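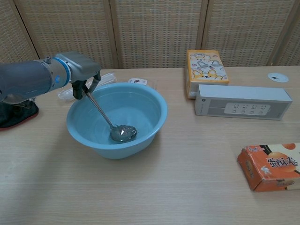
11/11/19

Progress report to the Talton fund — ladle and basin work, Retutwood workshop

Dear all,

Thank you for your patience with this one. I had meant to write at the end of last month, but the new arm mount arrived late and I wanted to have a proper stretch of recording behind me before I sat down to tell you how things stand. I'm glad I waited, as the past two weeks have been the best we have had since the grant began.

You will remember that we promised you examples of everyday kitchen jobs, done slowly and cleanly enough for a learning system to pick them up. We started with scooping and pouring from a ladle, and that has taken up nearly all of our time. I did wonder in the summer whether we had chosen too hard a job to begin with. A long handle gives the gripper a good place to hold, but a small slip at the fingers becomes a big swing down at the bowl, and our early takes were full of those swings. We threw most of them out. Moving the grip higher on the handle has helped more than any change we made to the software, and I only wish we had tried it sooner.

**What we have finished**

- The scooping set is recorded and checked, with the start and end of every scoop marked by hand.
- All 4 operators have been through the training sessions, and each of them can now run a full session alone.
- The written guide for operators is in its second version. It is a good deal shorter than the first, which I'm told is an improvement!

**What is still open**

Pouring is behind. Water is a fussy thing to work with, and the arm's wrist has to turn more smoothly than our controls like to let it. We have been keeping the amount of water small while people get the feel of it, and I would like to stay that way until the pours look steady from one operator to the next. The group at Trirnau has offered to look over our labels before we go further, and I have said yes with some relief — they caught two mistakes in our naming last time that would have been a misery to fix later.

We also want more variety on the table. A system that has only ever seen a bare surface tends to get lost in a real home, so we are leaving ordinary packaging and odds and ends around the basin and changing them between sessions. It makes the table look untidy, I admit, and the operators have had to learn not to straighten things up as they go.

**Money and time**

Spending is on plan apart from the arm mount, which cost us a little extra in shipping. I can cover that from the repairs line and don't need to ask you for anything. The pouring set will take another 3 weeks of recording, and then we will need a week for checking. That puts us in December, still inside the dates we agreed, though with less room than I'd like.

If any of you would care to come out to Retutwood and try the controls, please do write and we will find you an afternoon. It is harder than it looks, and good fun too.

With warm thanks,

Natanael Meireles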